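Unddale hat shop listings, README

3,089 rows, one per listing. Scraped by hand mostly, so expect mess.
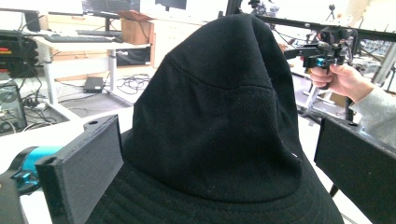
Files
listings.csv - main table
sellers.csv - seller id, town, year joined
old/ - August version, don't use, kept for the diff

Columns
id, title, style, colour, size_cm, price, seller_id, sold (y/n)

style is free text as the seller typed it. So "bucket", "Bucket hat" and "buckett" all in there. Cleaned version in style2, not finished, 300 rows still blank.
size_cm blank if the seller only put S/M/L. Didnt guess.
Prices in pounds, postage not included.

Known problems
- 70 duplicate titles, some are real relists, some not
- Jarman imports have day and month swapped
- Cevilik sellers put colour in the title, colour column empty for those
- 3 rows with price 0, leave them or drop them, up to you

To load: any spreadsheet will do, UTF-8, comma seperated. Gireck exports use semicolons so convert first.

Licence: free to use, say where you got it. No seller names in here and please don't try to add them back.

Last updated 30/09/2022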